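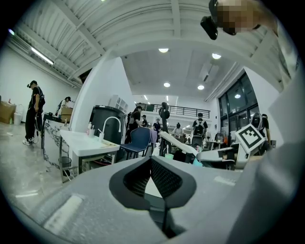 The Second Sink

The job at the Pirum hall was supposed to take one morning. I was to set out the sinks, put the things on them, wipe everything down and take the empty boxes to the back. My sister had found me the work. She had done the beds in June and said sinks were easier, and she was wrong about that.

A bed you make once. A sink has an edge, and people set things on the edge, and every person who walks by has an idea of where those things belong.

I started with the sink that had the black faucet. I put the soap on its little tray on the near side and turned the label out. I put the toothbrush in its cup. Then I stood back and it looked like a sink in a hotel, so I moved the cup closer to the basin and let the brush lean over. That was better. My mother's toothbrush had always leaned. She kept it in a jelly glass in the house on Viko Street, and when she was in a hurry she knocked it into the basin and said one word, always the same one, and fished it out.

I had not thought about the jelly glass in some 10 years.

The man in charge of the floor came past with a list. He wanted to know if the sinks were done. I said one was nearly done.

"What's left on it?" he asked.

"The sponge."

He looked at the sponge, which was in my hand, and wrote something down and went on.

The sponge was a problem. It was new and it looked new. I took it to the washroom down the hall, ran water through it and squeezed it out, and did that again until it had given up a little. Then I carried it back and put it by the faucet, where a person would drop it after cleaning the basin and not think about it again until the next day.
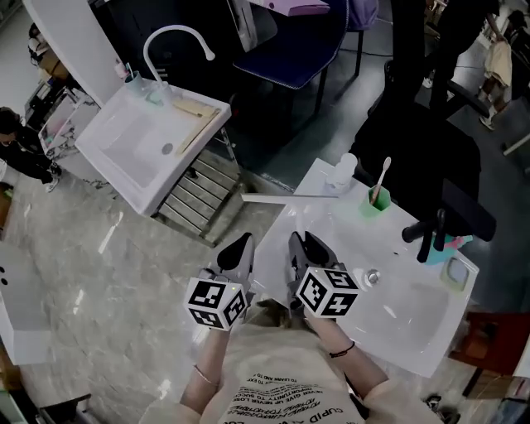 Toothbrush in the green cup, sponge under the black faucet handle.

The second sink was on a metal stand and had the white faucet, the tall kind that bends over. I didn't like it as well. I gave it a light blue cup. Then I found a flat wooden board in one of the boxes and could not think what it was for, so I stood it in the basin at a slant, the way you leave a board when you have washed it and there is no room on the counter.

The floor man came by again.

"Why is there a board in a bathroom sink?"

"Who says it's a bathroom?"

He checked his list. The list said sink, 2, and nothing about rooms. He left the board alone.

At noon I ate my sandwich on a box marked Ogbonna. It held towels, I think. We never opened it. People were working all over the hall by then, leaning over cartons, carrying things from one side to the other. The floor had been mopped and the ceiling lights showed in it. I looked across at my two sinks and tried to decide who lived with them.

The one with the black faucet was easy. Somebody careful had that one. Two people, maybe, each with a cup, and one of them bought the good soap and the other used it up. They had a soap dish as well as the bottle, so they had not agreed about soap. They had stopped talking about it years ago and just kept both.

The other sink I couldn't get. Whoever had it washed boards there. Whoever had it was alone, or had been for a while, and had stopped keeping kitchen things in the kitchen. I thought about that longer than I should have on a 30-minute lunch.

When I went back I took the board out. I dried it with my sleeve and put it on the shelf with the odds and ends. The basin looked very bare. I walked over to the first sink and straightened the tray, which was already straight.

My mother moved to the apartment in Jiven the winter after my father died. The sink there was small and the faucet dripped. She washed her one plate in the bathroom because the light was better. I had seen her do it and told her, in the voice I used then, that she had a perfectly good kitchen. She said she knew she did.

I put the board back. 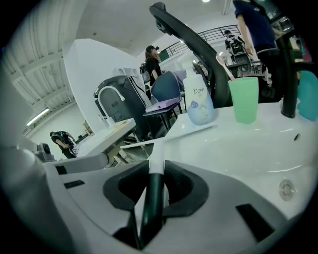 How do you keep the bottom of a toothbrush cup from getting slimy?

Empty it every few days, wash it with dish soap, and let it dry upside down before the brush goes back in.

She had written that on a card, under the heading BATHROOM, along with what to do about hair in the drain and which cloth was for the mirror. The card was in the box of things I took from Jiven. It was the only box I had room for, and I had packed it badly.

At 3 the floor man came with his list for the last time. He looked at the first sink and made a mark. He looked at the second one. He bent down and looked at the board.

"It stays?" he said.

"It stays."

He made a mark. I flattened my boxes and carried them to the back. Then I went to the washroom and washed my hands, and when I was done I wiped out the basin with a paper towel and hung my wet cloth over the side.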